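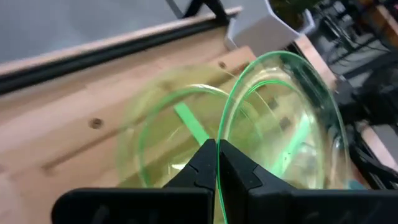 Gripper keeps losing the lid mid-lift, force log says everything is fine

posted by tallowandtwine, 10 May 2019

Hi everyone, long-time reader and only an occasional poster, so please be patient with me. I've been fighting a dropping problem on our little bench cell for longer than I'd like to admit. It's a two-finger Isier gripper running through Flikbridge, and the job is simple enough on paper: pick up a clear round lid, stand it upright, carry it over and set it down. Getting hold of the thing is fine. The green rim sits down between the two fingers and the lid leans a bit, which I used to think was charming and now think is my whole problem. Sometime during the carry it lets go. No alarm, no stop, no grip-lost flag, and the arm carries on and very politely places nothing at all. Out of 300 cycles in the last long run I had 213 good ones, and the log says every single one was good. Has anybody else been through this?

mossback_7 wrote:

Oh, I feel for you. We had the same kind of misery with drinking glasses. My money is on the finger tips. Yours look like bare, hard, matte fingers on a smooth rim, and that's a tiny contact patch. The lid can pivot and then it walks its way out. Put something soft on the tips and I bet half your trouble goes away by supper.

Pirihi_Owner wrote:

I'll disagree with mossback a little, with affection. Pads may well help the drop, but they won't do a thing for the part that would keep me up at night. The arm lost its load and reported success. What is the grip check reading? If it only looks at motor current at the moment of closing, it has no idea what happens two seconds later. On my Pirihi the default check works that way and you have to turn on the continuous one yourself.

tallowandtwine wrote:

Thank you both, you're very kind. Pirihi_Owner, I went and looked, and I'm a bit embarrassed. The check runs once, right after close, and then the flag is held until release. I had it in my head that it was live. I set this all up back in February from somebody else's template and never read that part properly (my own fault, the comment was right there).

quietservo wrote:

Before you blame the software for everything, what's your grip force? Thin clear parts flex. If you squeeze too hard the rim can bow and pop out like a watermelon seed.

tallowandtwine wrote:

I have it at 60 percent. I tried going up first, naturally, and it got worse, so the watermelon seed theory has some legs!

mossback_7 wrote:

Then go down and add the pads. I'm sticking to my pads.

nevitz_night_shift wrote:

Can I be the grump for a minute? All of this is good tuning advice, but please don't run it unattended until the live check is in. We had a Nevitz arm drop a part at work, and it landed where the next pick was supposed to happen. The arm came down on it at full speed. The part cracked, a piece flew a good way across the room, and someone had been leaning in there shortly before. The repair came to 1685 dollars and I still count us lucky. You've got a second lid lying on the bench right behind the one being lifted, so a dropped one could easily end up on top of it.

quietservo wrote:

That's a fair worry, but I think it's a bit strong for a small bench cell. Slow the carry down and wear safety glasses.

nevitz_night_shift wrote:

Ours was a small bench cell too. Glasses, yes, absolutely. I'd still want it to stop when its hands are empty.

tallowandtwine wrote:

I'm with the grump on this one, sorry quietservo. I've taken it off the overnight schedule. I changed the check so it reads finger position all through the carry, and if the gap closes past the thickness of the rim it stops where it is and waits for me. It stopped twice this afternoon, and both times the fingers were empty, so at least it's telling me the truth now. Force is down to 40 as of this evening, carry speed is halved, and I've ordered some soft pads to keep mossback happy. They should be here next week and I'll post the numbers once I've done a proper run with them.

mossback_7 wrote:

Clean the tips with alcohol before you stick them on. Ask me how I know.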